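Soup lunches are back at the Zarden Rooms

2021-10-16

Good news for anyone who has been missing a hot lunch and a natter — the soup lunches are starting again at the Zarden Rooms, and I've already put my name down.
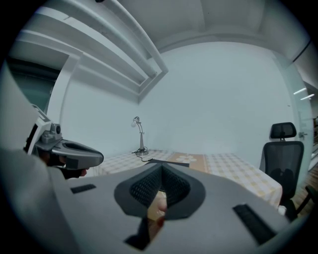
Sorcha Costello wants to know whether the leek and potato is coming back, and says she'll only turn up if it is. Well, Sorcha, it is! I asked Róisín Brophy, who is running the kitchen again, and she told me it will be on every other week, taking turns with whatever vegetables are cheap. She wouldn't promise the blue cheese one. Apparently it stuck to the big pan last time and Kieran Mac an tSaoi was scrubbing away long after the rest of us had gone home.

The price has gone up a bit, I'm afraid. It's 3 pounds a bowl now, with bread and butter, and a second helping is still free if there's any left. Tea is in with the price but coffee isn't. The bread is coming from Lazaridis on the corner, which I'm very pleased about as I never got on with those sliced rolls (sorry to whoever used to buy them). If you need gluten free, ring the day before and they'll put a loaf by for you.

Doors open at noon and they'll stop serving at two. There are 65 places this time, fewer than we used to have, as they want to leave proper gaps between the tables and get the windows open. So bring a cardigan! You don't have to book, but if you're coming as a group of more than five please let Róisín know, or you may well end up scattered all over the room. I quite like being scattered myself. Last time round I got put next to Irina Cozma, who I'd only ever nodded at in the post office, and we ended up swapping tomato plants for the whole of June.

A few people have asked about lifts. Eimear Tierney is doing the run from the top end of the village as before, and she has room for three in the car, so do ring her early. The side door is the one to use if you've got a wheelchair or a pram, as the front step hasn't been mended yet. Parking is the usual scrum. The field gate will be open if it's dry, but please don't try it after rain — we had to be towed out in the spring of the year before last and my husband still brings it up.

They could do with more help at the washing up end, from half past one until it's done. You get your soup free and there's a radio. Clean jam jars with lids are wanted too, for sending leftovers home, and you can drop them in the box by the kitchen hatch.

The first lunch is leek and potato, with a spicy lentil for anyone who fancies it, and there'll be six more before the Christmas break.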